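# Pugh's Variety to spend May putting things back where they go

DRALTEVVILLE – Pugh's Variety, the long and narrow store on Anberg Street where half the town buys its lunch boxes and the other half buys its can openers, started a full reset of its shelves on 6th May. The work is expected to go on for most of the month. The doors stay open throughout, though customers are asked to be patient if the thing they want has moved, is about to move, or is in somebody's hands.

The store carries 2,561 separate items, according to the list taped up beside the register. The list was last brought up to date in December. It has a section for fondue forks, which the store stopped carrying some years ago, and no section at all for phone cables, which it sells every day.

Under the old arrangement, goods went wherever there was a hook. Regular shoppers got used to this and a few came to prefer it. A trip for dish soap could take in birthday candles, shower rings and a mousetrap, and the store has always done well out of people who came in for one thing. Still, management says the most common question at the register is "Do you have," and the most common answer has been "Probably."

The new plan divides the floor into kitchen, bath, school and what the drawing calls "general." The general section is the largest. It was larger in the first draft.

Toothbrushes have been the first real argument. They come in packs of six, one head much like the next, and they have been sold for years from two different spots at the same price. Shoppers who found one spot rarely knew about the other. Under the plan all dental goods will hang together in bath, at a height where the front of the card can be read without kneeling.

Kitchen is the slower job. Wooden-handled tools share their pegboard with whatever is hung over them, and chopsticks lie in bundles on the shelf next to the lunch boxes, an arrangement that makes sense only if you pack a certain kind of lunch. Staff have been told to pull each hanging pack forward, check the one behind it, and hang like with like. Knives are to go up higher. 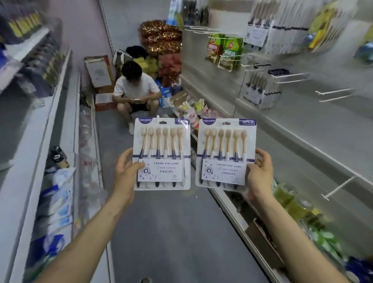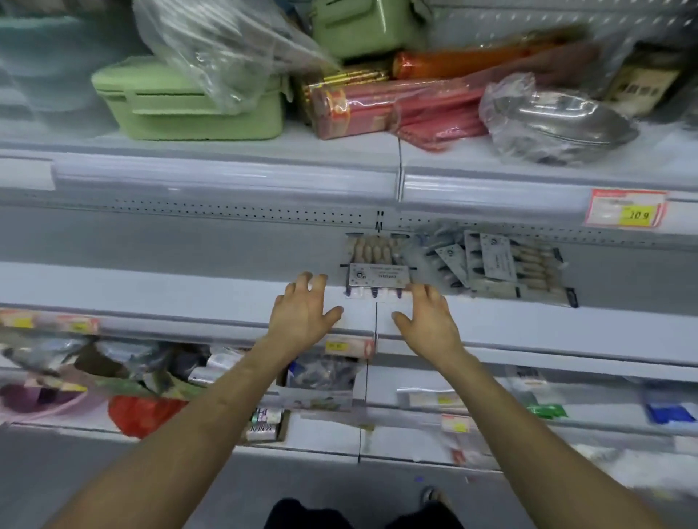
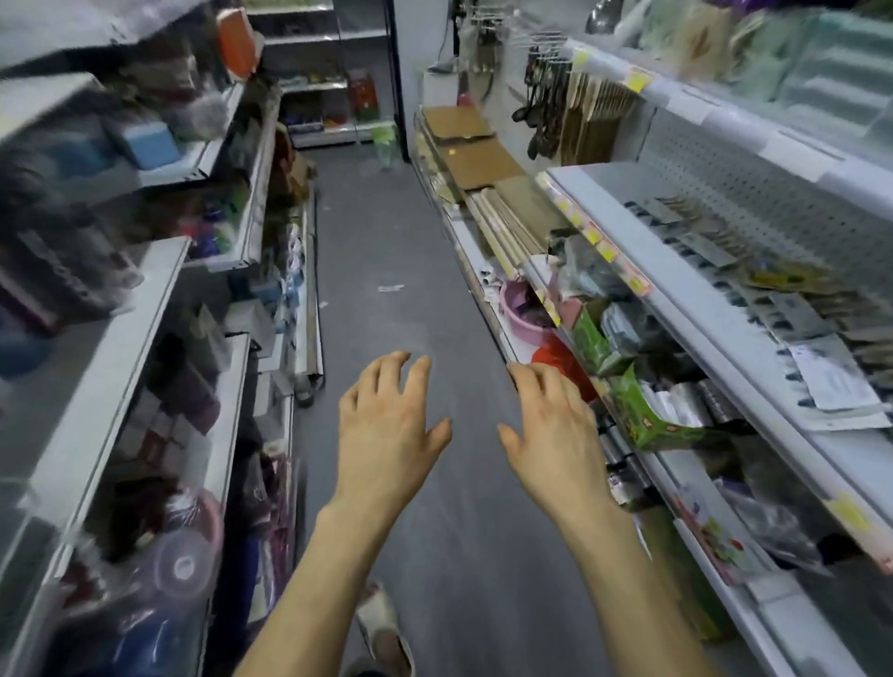 ## What moves and when

The kitchen wall comes first, then bath, then school supplies, which the store would like settled well before anybody needs a pencil case. General will be done last and, one gathers, with less conviction.

The store has ordered 400 new pegboard hooks from a fixture supplier in Cirkport. The first delivery came to 200. The rest are promised for later in the month, and until they turn up some of the heavier packs will stay doubled on the hooks they have. Shoppers who take the front pack and find a different product behind it are welcome to mention this at the register, where a pad has been set out for the purpose. By closing time on the first day the pad had one entry, and it was a request for fondue forks.

Shelf labels are being replaced as each section is finished. The old ones were printed in three different sizes and two different colors, and several had been corrected in ballpoint. Prices are not changing as part of the reset, with the exception of a few that the labels had wrong. In those cases the store will honor the lower figure through the end of the month, provided the old label is still on the shelf and has not been brought up to the counter by the customer. That last condition was added to the notice in a different pen.

## Some things will go

Not everything is getting a place in the new plan. Management has pulled 403 items that have not sold since the last inventory, and these will be marked down on a table near the door beginning next week. The selection leans toward single napkin rings, novelty ice trays and a quantity of egg slicers that must have seemed reasonable when ordered. There are also picture hooks sold without nails and a good many nails sold without anything.

Whatever is left on the table at the end of the month goes to the Draltevville rummage sale, where a certain share of it was probably bought in the first place.

## Getting around in the meantime

The aisles at Pugh's were never wide, and two people with baskets have always had to come to an understanding. While the reset is going on, there may be cartons on the floor as well. The store asks that strollers be taken down the left side and brought back up the right, and that shoppers leave cartons closed if they find them closed. Items in open cartons can be bought, but they have to be rung up from the list, so it may take a minute – or longer, if the item is newer than December.

Anyone who would like to shop from memory one more time should come soon and start at the back. A printed map of the new layout will be available at the register once the bath section is finished. An early version was handed out for a short while and then taken back when it was noticed that it showed the restroom, which is not open to the public, as housewares.

Hours are unchanged. Phone orders are suspended until the reset is complete, as the person answering can no longer say with any confidence what aisle they would have to walk down. Returns will be accepted as usual with a receipt. Gift wrap has been moved to the end of the school section and, as of press time, moved again.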